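Darkora Canvass Manager: Campaign Office Guide
Section 4. Setting up a ward and its walk lists

Read this section before you load a voter file. It applies to local and state races. If your office is running a petition drive, go to Section 6 instead.

4.1 What you need

An administrator login
The current voter file from your county election office, saved as a CSV
The ward map your campaign has agreed on
A list of canvassers with their phone numbers

Note: The voter file must have one row per voter. Files with one row per household will load, but the turnout history will be blank.

4.2 Loading the voter file

1. Sign in and open Files, then Voter Data.
2. Select Add File and choose your CSV.
3. Match each column to a Darkora field. Voter ID, street address and precinct are required. Party and phone are optional.
4. Select Check. The program reads the first 100 rows and lists any problems.
5. Fix the problems in your spreadsheet and load the file again, or select Continue to skip those rows.
6. Wait for the green Complete notice. Do not close the browser tab.

Caution: Loading a second file with Replace turned on erases all notes taken at the door. Use Merge once canvassing has started.
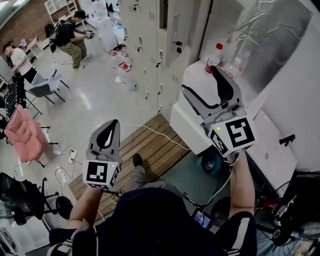

Can two campaigns share one voter file in the same account?
Each campaign needs its own workspace. An administrator can load the same file into both, but contact notes and support scores stay separate.

4.3 Drawing the ward

1. Open Maps and select New Ward.
2. Type a name. Use the official ward name or number so that it matches your reports.
3. Click along the boundary. Double-click to close the shape.
4. Check the voter total in the side panel. Wards over 2,000 voters should be split into two or more areas.
5. Select Save.

The sample workspace includes a finished ward called Dedwood, with 11 precincts. You can open it to see how a split ward looks, and delete it at any time.

4.4 Cutting walk lists

1. Open the ward and select Cut Lists.
2. Set the number of doors per list. The default is 74, or about one afternoon for a pair of canvassers.
3. Choose Odd/Even if you want each pair to stay on one side of the street.
4. Under Filters, remove voters who have already returned a ballot.
5. Select Preview. Drag any stray address to the correct list.
6. Select Publish. Lists appear on canvassers' phones within a few minutes.

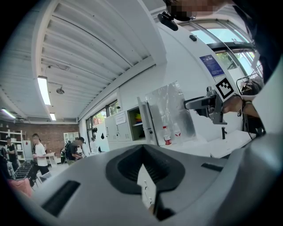
Figure 4-2. Hand-held gripper, seen from underneath.

Note: Published lists lock at 9 p.m. and open again the next morning. For a Saturday canvass, publish on the evening before.

4.5 Assigning a field captain

1. Open People and select the captain's name.
2. Under Role, choose Field Captain.
3. Tick the wards that person will cover.
4. Select Save and ask the captain to sign in again.

A captain can move lists between canvassers and read door notes, but cannot export voter data. Exports are limited to administrators.

Caution: Remove the role when a captain leaves the campaign. Signing out does not end access.

For changes to voter records after loading, see Section 5.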